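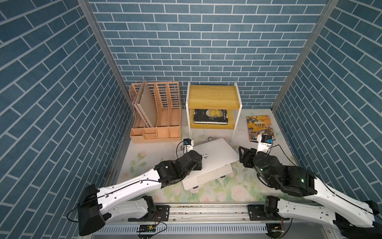 How long should the adhesive cure before anything goes on the wall panel?

Leave it for a full 30 hours at normal room temperature. In an unheated room, wait until the following evening as well.

4. Hanging the Pluliro covering

These steps apply to the Isto and Langlois patterns. The Vultum range has a thicker backing and is covered in section 5.

Before you start

Check that the batch number is the same on every roll. Rolls from different batches can vary slightly in shade, and the difference shows most in daylight. The wall must be clean, dry and free of loose paint. Fill any holes deeper than a pencil point and sand them flush.

1. Measure the height of the wall at both ends and in the middle. Use the largest figure and add 5 cm for trimming.

2. Draw a vertical line with a plumb bob or spirit level, one roll width from the corner. Do not use the corner itself as a guide.

3. Cut the first length. Lay it face down on a clean table and leave it flat for ten minutes.

4. Mix the paste. One 400 g packet takes almost 6 litres of cold water. Sprinkle the powder in slowly while stirring, then let it stand until smooth.

5. Paste the wall, not the covering. Work slightly wider than one length.

6. Hang the first length against the line, starting at the top. Smooth it from the centre outwards with a soft brush.

7. Hang the second length so that the edges meet without overlapping. Match the pattern at eye level first — small errors near the skirting are less noticeable.

8. Trim top and bottom with a sharp blade against a metal rule. Change the blade after every two lengths.

9. Wipe paste off the surface with a damp sponge before it dries.

Note: Pattern repeat is printed on the label. For stock code 209 the repeat is offset by half, so alternate lengths must be cut from two rolls.

Caution: Switch off the electricity at the consumer unit before working round sockets and light switches. Do not tuck the covering behind a live fitting.

Caution: Do not use a heater or hot air gun to speed up drying. The seams will open.

Inside corners

Never take a full width round a corner. Cut the length so that 2 cm turns on to the next wall, then hang the offcut over it from a fresh vertical line.

If a seam lifts after drying, go to section 7, Repairs.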